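October 16, 2023

Chip and seating notes, Ustevby charity poker night. Carried over from the August trial.

Tournament clock: Tradora software, build unchanged. Ran the full blind structure at 20x speed with no players loaded. Levels advance correctly through level 11. At level 12 the ante field goes blank on the wall display but stays correct on the director's screen. Reproduced it twice. Workaround is to type the ante into the level name. Reported to Tradora, no answer yet.

Starting stack is set at 10,000. With 27 tables that needs more of the T25 chips than we have in the Marchal cases. Options are to start at T100 and drop the first two levels, or rent T25s. Starting at T100 shortens the night, and the hall closes at midnight regardless. Leaning that way.
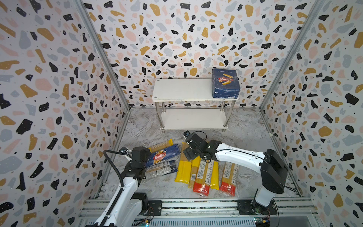
Chip count by weighing: calibrated the bench scale with a hand-counted rack of 100. Marchal chips are consistent within a color but the older T500s come out light, enough to put a full rack off by one chip. Do not weigh T500s mixed with the new ones. They are marked with a dot of nail polish on the rack, not on the chips.

Table balancing. Rule in the software is to move a player when the difference between tables reaches 3. Default was 2, which gave too many moves in August and a lot of standing around. Breaking order is highest table number first, so the last tables left are the ones nearest the director. Checked against the floor plan and the numbering on the plan is reversed on the east side. Corrected file is in the shared folder, old one deleted. 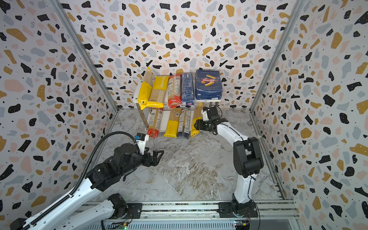 Shufflers: two Galen units on the bench. Unit A ran 33 shuffles without a jam. Unit B jammed on the fourth and again on the ninth, same place both times, left roller. Cleaned the roller with alcohol and reseated the belt. Have not rerun it. Paper-coated decks feed worse than plastic in both units, so plastic only for the final table. All other tables shuffle by hand.

Rebuys: one per player, through the end of level 4. The receipt printer needs the rebuy flag set separately from the entry flag or the prize report counts both as entries. Set it in the template and test with a dummy player before doors open.
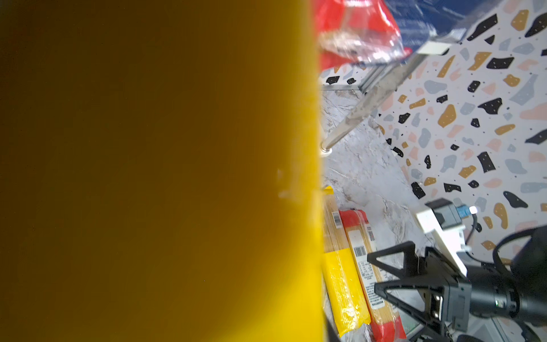
Galen support wrote back that the left roller on that model wears faster than the right, and that cleaning will only hold for a few hundred shuffles before the jams return. They suggest replacing both rollers as a pair and running a break-in deck before using good cards.

Ordered one pair. If they arrive late, unit A goes to the final table alone and B stays in the case.

Open: T25 decision, ante display, rerun of B after the new rollers are in.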